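About Rorkano

Furniture with a past, in a building with a few curves of its own

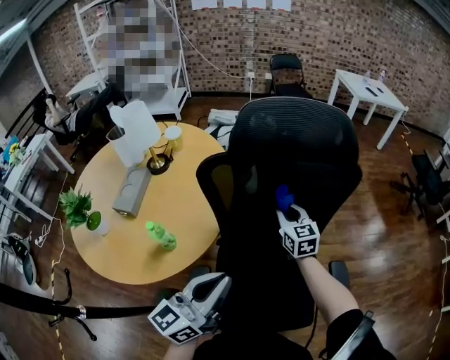 A round table, a mesh office chair and the brick wall in our main room.

Rorkano started with one table and a rented van. We had a friend moving out of a studio on Prelisgate who couldn't take her dining table up three flights of stairs at the new place, and we knew a couple across town who were eating dinner on a moving box. It took us an evening to get the one to the other, and we had such a good time doing it that we did it again the next week with a bookcase. Then a desk. Then a whole kitchen's worth of chairs, which taught us a lot about tying things down!

These days we fix up and resell used furniture and housewares for homes, small offices and everything in between. Last year 352 pieces went out of our door and into somebody's life again, and we remember a surprising number of them.

The room

People tend to fall for the brick first. The wall is red-brown and it curves, so nothing square ever sits quite flush against it, and we have had long debates over where a wardrobe should go (away from the wall, usually). The floor is dark, glossy wood. It's lovely in the morning and shows every crumb by noon.

We use the room for just about everything. Pieces get set up, tried out, moved around and lived with for a while before we put a price on them. That's why you'll find tables with things on them – a pitcher, a drinking glass, a leafy artificial plant in a pot. A bare table is hard to picture in your own home. Put a pitcher on it and suddenly you know whether it's your breakfast table or not.

Round tables are our soft spot. They fit into awkward corners, they're kind to hips and small children, and you can always squeeze in one more guest. We like the lighter tops best, the yellow-tan ones that warm up a dim room. Office chairs are our other big love, and yes, we know that's a strange pairing. A good mesh chair with a tall back can go on for years if somebody takes the time to clean the casters and tighten the arms, and we are very happy to be that somebody.

How we work

Everything gets looked over before it goes on sale. We sit in the chairs. We lean on the tables, then we lean harder. If a joint moves, it gets glued and clamped and left alone until it's ready, even if there's a buyer waiting. Scratches we mostly leave, unless they catch on a sleeve.

Our small goods come in by the box, sorted on the tables and wiped down by hand. Cups, pots, stands, lidded things whose lids may or may not be the original ones. Most of them cost $5, and we try hard to keep it that way.

The Jaber shelf

The Jaber shelf is where we keep pieces set aside for people furnishing a first apartment. It was named after the street where we had our first storage unit, and it holds plates, lamps, kitchen basics and whatever else makes a new place feel less echoey. So far 289 households have picked from it. If that's you, just ask and we'll walk you over.

Tremano evenings

On Wednesday evenings we push the furniture aside and run Tremano, our repair night. Bring one thing you can carry – a wobbly stool, a chair with a loose arm, a drawer that sticks – and we'll work on it together. There's tea, there's sandpaper, and there's usually a lively disagreement about wood glue. No experience needed, and beginners ask the best questions.

Come by

We're always glad to take in furniture that still has some years in it. Send us a photo and the measurements first, please, and tell us about the stairs. Pickup is free for larger pieces, and we have a new load of chairs coming in June that we can't wait to get our hands on.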